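# 先在电脑里搭一个机器人

大家好！我最近在共享工坊里忙一件大事：做一条会抓东西的机械手臂。它的名字叫 Senel，目前还没有零件，也没有螺丝，只住在我的电脑里。好多小朋友路过我的工作台，都问我同一个问题：“你的机器人呢？”我就指指屏幕，他们就一脸“你在骗我吧”的表情，哈哈。

所以今天我想讲讲，为什么做机器人的人喜欢先在电脑里做一个，再动手锯木头、拧螺丝。

## 什么叫“仿真”？

你玩过赛车游戏吧？游戏里的车撞到墙会弹回来，开到冰面上会打滑。可是屏幕里没有墙，也没有冰，是电脑在飞快地做算术，算出车子应该怎么动。

仿真就是这样一种游戏，只不过要算得认真得多。我把手臂每一节有多长、有多重、关节能转多大的角度，全部告诉电脑。我再告诉它：世界上有重力，东西没人扶就会往下掉。然后我按下“开始”，手臂就在屏幕里动起来了。

我用的这套小程序叫 Ternura，是工坊里的人一起写的。它有点慢，界面也不漂亮，但是我很喜欢它，因为它有一个超级大的“重来”按钮！真的手臂要是把杯子打翻了，我得去拿拖把。在 Ternura 里，点一下就好了。

## 机器人要怎么抓东西？

请你先做个小实验。把手伸出来，只用大拇指和食指，去捏一块橡皮。很容易对不对？现在换一个圆圆的乒乓球，再换一支削尖的铅笔，从笔尖那头捏。嗯，是不是开始有点别扭了？

我们的手上有皮肤，软软的，还能感觉到东西在滑。你的大脑一发现“哎呀要掉了”，手指马上就会多用一点力，快到你自己都没注意。Senel 可没有皮肤。它的手叫“夹爪”，夹爪上的手指硬邦邦的，要捏哪里、用多大力，全得我来教。

最好夹的是方块，左边一个平面，右边一个平面，两边一夹就稳了。难夹的是那种上面尖、下面宽、侧面斜的东西。夹爪一用力，手指就容易顺着斜面往上滑，就像你去捏一颗湿湿的葡萄，“咻”的一下就飞走了。

我偏偏就想练难的。所以我给 Senel 准备了一个有很多斜面的家伙：

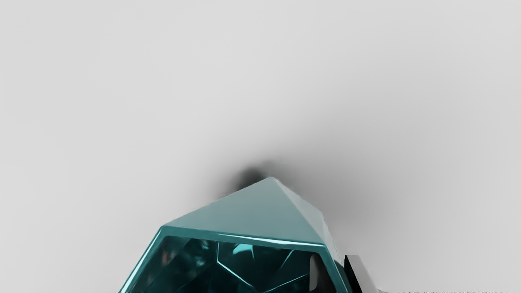
*仿真里的青绿色多面体，右边贴着画面底部的就是夹爪的一根手指。*

它像不像一颗大宝石？我每次看到都想把它放进口袋，可惜它是用数字做的。

你再看看颜色。三角形的那一面灰灰的，不怎么反光，下面那块深色的面板却亮得像镜子，上面还有一道一道的亮线。电脑连这些光也要算！它会想：光从哪里来，碰到这个面以后往哪里弹，最后有多少跑进“眼睛”里。物体后面那片灰灰的影子，也是这样算出来的。

## 算影子有什么用呢？

我一开始也觉得，影子嘛，好看而已。后来才明白，机器人如果要靠摄像头看东西，影子和反光可是会骗人的。

想一想，你晚上走路的时候，有没有把地上的黑影当成一个坑，吓得跳过去？（我有，上个月还有。）机器人也会犯这种傻。它可能会把影子当成物体的一部分，伸手去夹影子，结果夹了一把空气。它也可能被亮闪闪的反光弄糊涂，不知道边缘到底在哪儿。

要是它在仿真里见过许多影子和反光，以后到了真正的桌子上，就不会那么慌张。这个就叫“练习”，跟你考试前做题是一个道理，虽然我知道你不爱听这句话。

## 我的练习本

我有一个本子专门记 Senel 的练习。规则很简单：

1. 把物体摆好，写下它朝哪个方向。
2. 让夹爪去夹，夹住以后往上抬。
3. 在空中停 3 秒。掉了就画叉，没掉就画圈。
4. 换一个方向，再来。

昨天晚上我让它连着夹了 42 次，叉叉可真不少！我把本子从头翻到尾，想找出叉叉有什么共同点。后来发现，手指碰到的地方越靠近尖尖的顶端，就越容易打滑。于是我改了一行程序，让夹爪再往下伸一点，从宽的地方夹。现在还在试，我不敢说一定行。

对了，电脑里的“随机”也很好玩。我想让物体每次掉在不同的位置，但又希望能把同一次练习再重放一遍，这样才能看清楚它是怎么滑掉的。办法是给电脑一个数字，叫“种子”。我用的是 2222，因为好记。只要种子不变，电脑“随便”挑出来的位置，每次都一模一样。很像变魔术吧！

## 电脑里行，外面也行吗？

不一定哦。电脑世界太整齐了。真的桌子可能有点歪，真的马达会发热，真的橡皮垫用久了会变滑。做机器人的人一直在跟这些小差别较劲。

所以 6 月我要开始做真的 Senel 了。夹爪我打算用硬纸板和冰棍棒先做一个，手指里面贴一层橡皮筋，增加摩擦力。工坊那边的 Saltton 角有一台小锯子，得有大人在旁边才能用，你要是也想做，记得先找大人！

## 你在家也能试

不用电脑，也不用马达。找两根筷子当夹爪，再找几样不怕摔的东西：积木、揉成团的纸、一小块切成尖顶形状的土豆（请大人帮你切）。

先猜哪个最难夹，把答案写下来，然后一个一个夹起来，数到 3。夹不住的，换个角度再试一次。最后在筷子头上绕几圈橡皮筋，重新来一遍，看看画圈的是不是变多了。

我自己试的时候，土豆掉了好多次，有一次还滚到了冰箱底下，到现在我都没把它够出来。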